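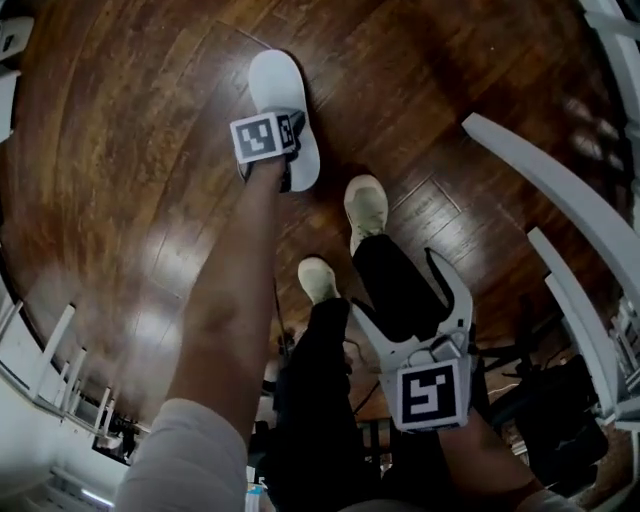
**Kirsty Baird**
*Research engineer, manipulation group, Matheson*

# The held-out home should be the headline number

Papers on learning manipulation from hand-held grippers usually report two success rates. The first comes from rooms that appear in the training data. The second comes from somewhere else, and it tends to sit in a later table, under a heading such as "additional results". I think the order should be reversed, and I think reviewers should insist on it.

The method itself is sound. A person holds a gripper, does an ordinary household job with it, and the pose of the gripper is recovered afterwards from a printed marker fixed to its body. A second marker goes at the wrist of the other arm, so that the relation between the two hands can be recovered as well. A view from the head supplies the context. No robot has to be carried up anyone's stairs. Tidying shoes from a living room floor, which would be an awkward thing to teleoperate, becomes a job that one person can repeat until they get bored.

The trouble starts with what gets counted. Our last internal study, which we called Flosto, used 600 demonstrations of floor-level pick and place. That figure looks respectable in an abstract. It says very little about coverage. The demonstrations came from 3 homes, and in each home one person did most of the work. The effective sample for floors was three. For chairs it was whatever happened to be in those rooms. A policy trained on that set has seen a great many grasps and very few places.

We evaluated it both ways. In the training homes, with objects moved but floors and furniture unchanged, the policy failed on 2 of its trials. In a home it had never seen, with the same number of trials, it failed on 17. Skye Moncrieff, who ran both evaluations, wanted the second result first in the report. I argued against her then, on the grounds that readers would take the method to be broken. I was wrong about that, and the report that went out in May was weaker for it.

My objection had been that the unseen home confused several effects. It had a glossier floor, and so more glare. The furniture stood closer together. The operator who had calibrated the markers was different. All of this is true, and a proper study would separate the effects. It remains the case that anyone who wants to use the policy will be using it in a home that differs in all of these ways at once. The uncontrolled comparison is the one that matches the use.

There is a further point about the markers, which is less often discussed. Printed square markers give good pose estimates when they are large in the view and face the camera. They do worse when small, oblique or partly in shadow. A marker at the far wrist, with the arm stretched towards the floor, takes up much less of the image than one on a gripper held close to the body. The error in relative pose therefore varies with the posture of the operator, and posture varies with the task. Reaching down for a shoe is a bad case. Working at a table is a mild one. If demonstrations with poor tracking are filtered out, as they are in every pipeline I know of, the filter removes low reaches more often than high ones. The published data set then contains an easier version of the task than the one people were asked to do.

We found this in Flosto only after the fact, by going back through the rejects. I would now ask for the rejection rate to be reported by posture or by height of reach, next to the success rate. It costs one extra column. Wuvus, the filtering tool we maintain, writes it out by default in the current release, and I would encourage other groups to add the same to theirs.

Two objections deserve an answer. One is expense. Getting into a new home needs consent, travel and a day of somebody's time, and small labs cannot do it often. I accept this, but one held-out home is far better than none, and labs could lend each other theirs. The group at Nivalthorpe has offered a furnished flat for the purpose, and we intend to take them up on it.

The other is that low headline figures will discourage funding. Possibly they will, for a year or so. A field whose main tables describe rooms the model has already seen will have a harder conversation later, when someone buys the result and puts it on their own floor.

Flosto's second version is being collected now. The held-out home was chosen before any demonstrations were recorded, and its result will be in the first table whatever it says.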